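Review: Plulix, a training package for two-arm cloth handling

23/10/2020

I use Plulix since the spring, and I was asked by several readers of this page to write what I think of it. I waited until I had finished a full set of tests, because my first opinion was too kind and my second opinion was too hard.

For those who did not meet it yet: Plulix is a method for teaching two robot arms to handle soft things, mainly clothes. It comes with the code, a set of already trained weights and a long manual. You show the task many times by moving the arms yourself, and the program learns from these recordings. The special point, and the reason I wanted to try it, is how it divides the work. Most methods learn one long movement from the start to the end. Plulix first learns where the two hands should take hold, as a pair, and only after this it learns the movement. The authors call the first part the "grasp plan."

Installation

It took me two days. One of them was my own fault, as I had an old driver on the machine. The manual is correct but it is written in a strange order, and the calibration of the arms is explained after the chapter where you already need it. Read chapter 5 before chapter 3.

The recordings

The manual asks for 200 demonstrations for each type of garment. I made all of them for a T-shirt, and it is tiring work. After the first hour my own movements became different, more lazy, and the program learned this laziness very well. In the end I threw away one whole afternoon of recordings and made them again with a rest between every group. I would like the manual to give a warning.

A good surprise is the tool for checking the recordings. It shows both gripper paths on one time line, and you can mark the moment of closing for each hand. If the left hand closes much earlier than the right, the line becomes yellow. I found many bad recordings in this way that I would have kept by eye.

Results

I compared Plulix with Diltard, the older method that I used before, on the same arms and with the same recordings. The task was simple to say: take a shirt that was dropped on the table and bring it to a flat state, ready for the first fold. Over all sessions I logged 2518 attempts for the two methods together. I let each attempt run to its time limit, even when it was clear that it would fail.

When the shirt was dropped more or less open, there was little difference. Both methods found the shoulders, and I could not say with confidence that one was better. When the shirt was bunched, with one sleeve inside or the hem over the collar, Plulix was clearly ahead. It failed too, but it failed in a more useful way: it let go, moved back, and tried another pair of points. Diltard often kept pulling on the same place until the time was finished.

The weak side is speed. Before each grasp there is a stop of almost 2 seconds while the plan is computed, and with a difficult shirt you have many grasps. The authors say that a smaller model is coming. I judge only what I have.

The second weak side is close work. When the two grippers must come near to each other, the safety distance in the standard settings is too large, and one arm simply waits for the other. You can make it smaller in the settings file, but please do it in small steps and with your hand near the stop button. With my value the arms can hold two points of the cloth that are quite close, and this helped much with sleeves.

Small cloths were bad in all my tests. I tried kitchen towels with the weights for shirts, knowing it was not fair, and it was not good. For towels you need to record again.

Support

I wrote to the support address at Luncombe three times. Two answers came the next day and were complete. The third, about cable strain at the wrist, is still open.

Should you take it?

If your clothes arrive in nice order, stay with Diltard, it is faster and easier to install. If they arrive in a heap, I recommend Plulix, with patience for the recordings. I will continue with it for trousers, and after this I want to test Cai, which promises the same result with fewer demonstrations. My settings file and the full table of attempts are at the download page, together with a short note on how I decided if a shirt was flat, as this changes the numbers more than one would think.

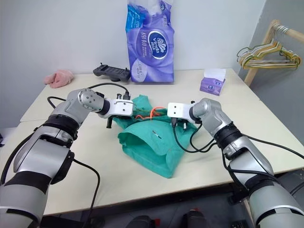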